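Ranking the Billano records, finally

So I finally sat down and listened to every Billano record in order, start to finish, over one long weekend, and I have opinions! I've been promising to do this since the spring and kept putting it off (mostly because I knew I'd have to sit through the live one again).

If you've never heard of Billano, you're in good company. They made four albums, none of them sold much, and the only one you'll ever see in a store is the second, Wedau, which had a pressing of 250 and somehow keeps turning up in dollar bins while the others go for silly money. I bought my copy with coffee spilled on the sleeve and I've never replaced it.

Okay, from the bottom.

Number four is the live album, Live at Girkent. I know people love it. I've read the long posts about the organ solo on side two, and I've tried, I really have, but the drums sound like they're in the next building and the crowd talks all the way through the quiet songs. There's a great version of "Ferry Bell" on there, and then almost 20 minutes of tuning up and noodling that I skip every time.

Number three is the debut. It's sweet and a bit clumsy, and the singing is so far down in the mix that I had the words to the first song wrong for years. I still prefer my version. Side one is all short songs, side two is basically one idea stretched out, and I like the idea enough to stay with it. Ask me on a rainy day and this goes up a spot.

Then there's Benítez, the last one, which I used to call the best and which has slipped to number two. The strings are gorgeous. The problem is track five, a cover of some 1963 dance number that they play completely straight, and it stops the whole record cold. I moved it to the end of the running order on my computer and the album is so much better for it — try it and tell me I'm wrong.

Which leaves Wedau at the top. It's the cheap one, the one with the ugly lettering! I must have played it every day this past July. The bass is warm and slightly too loud, the songs run into each other without a gap, and the last track fades out right when you want another verse. I flipped it straight back to side one twice in a row on Saturday night and only stopped because it was past midnight.

A few of you asked whether I'd do the singles too. Maybe! I only have two of them, and one has a skip right in the middle of the good side, so it'd be a pretty short list. If anybody has a spare copy of the "Ferry Bell" single and wants to trade, I've got a box of doubles and I'm not picky about sleeves.

Next up is probably the solo stuff, once the new stylus gets here — the old one was making everything sound like the live album. 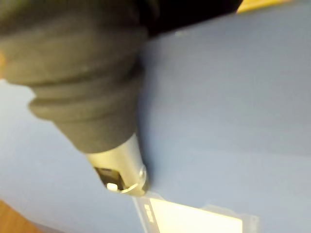
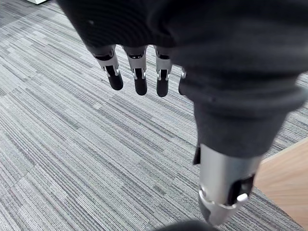
Wedau, Saturday, September 5, 2020

Yes, I live in the town the album is named after, and no, that didn't sway the ranking (okay, maybe a tiny bit). Comments are open, so go ahead and stick up for the live one if you have to.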